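Support > Petance Alert Desk > Set-up Guide > 4. Regional Monitoring Feeds

4. Setting up a border monitoring feed

A monitoring feed collects wire reports, ministry statements and airspace notices for one border area and sends them to your desk. You need an editor account and the Altetum connector, version 2 or later.

4.1 Create the feed

1. Sign in to Petance and open Feeds > New.
2. Choose Security and Defense as the topic.
3. Draw the area on the map, or paste a saved boundary. A boundary can have up to 431 points.
4. Select your sources. The standard defense list has 1,593 entries. Clear any you don't want.
5. Set the alert level from 1 to 5. Level 5 sends every item, including routine exercise notices.
6. Click Save. The feed status changes to Waiting, then to Live.

Note: A feed with no sources selected can be saved but stays at Waiting.

4.2 Set the hold rule

1. Open the feed and click Rules.
2. Turn on Hold single-source items.
3. Enter the name of the duty editor who can release held items. The name must match the account exactly, for example Rukhsana Bangash.
4. Click Apply.

CAUTION: Turning off the hold rule sends unconfirmed reports of troop movements or launches straight to subscribers. Sent alerts can't be recalled.

4.3 Test the media panel

Alerts can carry one picture. Check that the panel works before the feed goes into use.

1. Click Test > Media.
2. Pick any picture from the sample library and click Attach.
3. Send the alert to your own account only.
4. Open it on a desktop and on a phone.

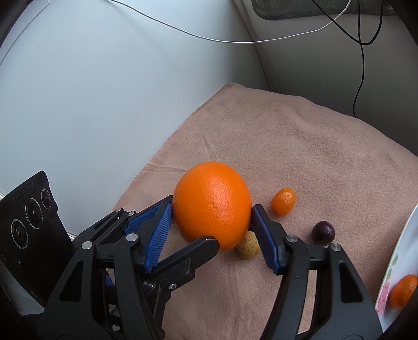

Figure 4-3. Orange between ribbed blue pads.

5. If the picture is missing on one device, sign out there, sign in again and repeat step 3.
6. Delete the test alert from Sent > Tests.

Next: 5. Sharing feeds with the MacRitchie archive

We use cookies to remember your language and reading position. Accept | Settings

© Bustutgate | Contact support | Back to top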